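Shop Rugs & Mats Lighting Spares Sale Contact

Outdoor > Paving & Courtyard > Joint Care > Trurnis Long-Handled Joint Scraper

Trurnis Long-Handled Joint Scraper

Moss is patient and you have a job. The Trurnis is a hooked steel blade on a 130 cm ash handle, made for dragging green stuff out of the gaps between paving stones while you stand up like a person with functioning knees. It does one thing. It does it slowly, with a noise the neighbors will come to recognize.

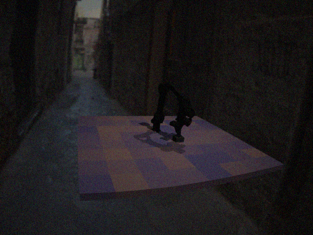 The blade is 4 mm thick, which suits most older alleys and yards. If your stones are set tighter than that, you need the narrow blade from Narkance, sold separately, as narrow blades always are. The head fixes with a single bolt. Tighten it before first use and again after an hour, when you'll notice it wobbling and blame us.

Pull toward you. Pushing works too, in the sense that it will fling grit down the path and eventually find a raised edge, and then the handle finds your ribs. Early morning is good, after rain, before anyone is awake to offer advice.

The first version had a foam grip. We got letters. 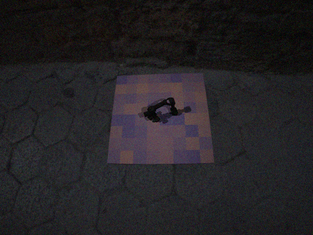

Tín Khúc wrote to say the wooden grip is a big improvement, but the hanging hole is still drilled too small for any hook sold on this planet, and could we please look into it. We have looked into it. From June the hole is 9 mm across, and the old handles can be swapped at our Ostamham counter if you bring the thing in. Please wrap the blade first. The bus drivers have opinions.

Don't use it on resin-bound surfaces, indoor tile, or anything you were told was "practically stone" by the man who sold it to you. It will also lift loose mortar, so if your joints are already crumbling, this tool will simply make you aware of it faster.

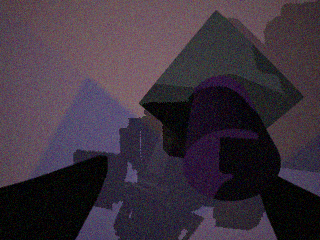
Spares and care

Replacement blades come from Godoy and are good for up to 500 meters of joint, less if you keep hitting the drain cover. Wipe the steel with an oily rag after use. Oil the handle once a year, or whenever guilt strikes. Bolts are free if you collect them, and we'd rather you took two.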